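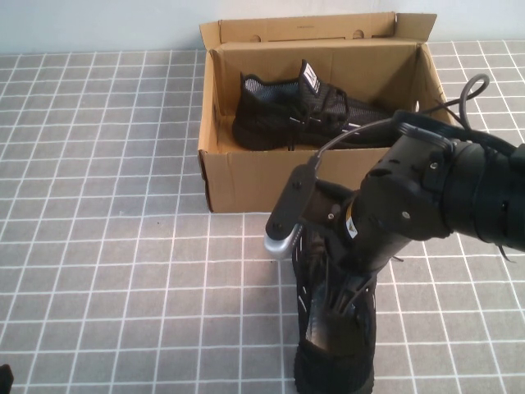

How often should the gripper fingertips on the packing cell be checked?

At the start of every shift, and again after any dropped shoe. The check takes two minutes with the arm parked and the drive power off.

Unit 4 handout: Looking after the shoe packing cell
Travley campus, automation workshop
Notes by Isabelle Desjardins

This handout goes with the August practical. Read it before you come in. You will work in pairs, and each pair does the full routine once as operator and once as observer.

The task

The arm takes a shoe by the collar opening, lifts it and places it in an open shoebox. A pair goes in one after the other. Knit and mesh uppers are harder to handle than leather because the collar gives when the fingers close. If the grip is set for a stiff shoe, a soft one hangs toe down and can swing. Loose laces make this worse, as they can catch on the box wall on the way in.

Before you touch anything

Park the arm using the pendant. Turn off drive power and hang your tag on the isolator. Read the warning sticker above the gripper. The fingers can still move a little when power comes back, so keep your hands out until your partner has called clear.

Fingertips

Wipe both tips with a dry cloth. Don't use solvent. Look for flat spots, cuts and fibres stuck to the surface. A tip that has worn through to the backing gets replaced, and you always replace both together. Tighten the tip screws by hand first, then with the small torque driver from the Brisanby kit. Write the change in the cell log with your initials.

Cables

Follow the cable loop at the wrist with your eyes and then with your fingers. It should be free to move when the wrist turns, with no kinks and no shiny patches where it has rubbed. Do the same for the thin wire running to the finger. Most of the faults we saw last term on the Grallevlow line were finger wires pulled tight after someone had re-tied them too short. Leave slack.

Box position

The box sits with its long side across the cell and its lid standing open at the back. Flaps are the usual trouble. A side flap that leans inward will be hit by the shoe, so fold it out before you start. The tile lines on the table are handy for squaring up the box by eye, but the taught position in the controller is what counts. If you move the fixture, re-teach the place point.

Grip setting

Start at the saved value for the shoe type. Run up to 95 per cent speed only after the slow test has passed. The slow test is two clean picks in a row with no slip at the collar. If the shoe slips, check the tips again before you raise the force. Too much force leaves a crease in the collar, and Cheng's packing sheet lists that as a reject.

Handing over

Park the arm, fill in the log, and tell the next pair about anything you left unfinished. Bring your completed check sheet to the tutorial.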